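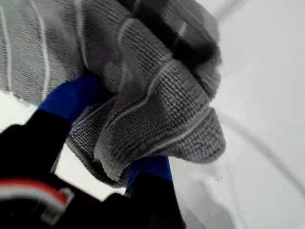

*Fig. 1. Grey ribbed knit with pale stripes, bunched.*

**Session 4: Counting the damage. Claims and sources in attacks on places of worship**

Notes: Aravind Pisharody. Read before the seminar, not during it.

The case is the Stiltonley riots of June 1815, when a crowd broke into the dissenting chapel and, depending on whom you believe, either smashed a few windows or burned half the parish. Most textbooks go for the second version. I'd like you to doubt both.

### What we have

- A petition from the chapel elders, asking for compensation and listing 383 damaged items.
- A magistrate's letter, written by a man who had been told to keep the peace and hadn't.
- The Rodrigues pamphlet, printed in Jeltilley, which gives the crowd as 3039 people.

Look at that last figure for a minute. Who stood in the dark and got as far as the thirty-nine? Rodrigues was not in Stiltonley that night, names no witness, and was selling the pamphlet. An exact number can still be a guess. It has been repeated ever since, usually with a footnote to somebody else's footnote.

The petition is better, but it is a claim for money. Hymn books are listed singly in one place and by the box in another, so the total means very little. It may still be right about the roof.

### Promises to repair

The county said it would pay. Later writers take this as proof that it did. I have found receipts for 35 pounds and nothing more. Missing receipts don't prove missing payments, of course (county papers were badly kept), but the burden is on whoever says the chapel was "fully restored".

Be careful with "sectarian" too. Enis argues that the crowd was angry about bread and that the chapel was simply nearby. Perhaps. The bakery was nearer, and was left alone. Enis deals with this in one line on the last page of the chapter.

### For the seminar

1. Bring one sentence from any textbook on the riots and trace it back as far as you can. Write down where the trail stops.
2. Read the magistrate's letter twice. Mark what he saw and what he was told.
3. Draft a paragraph on the size of the crowd without using the Rodrigues figure.

Spare copies of the petition are in the department office.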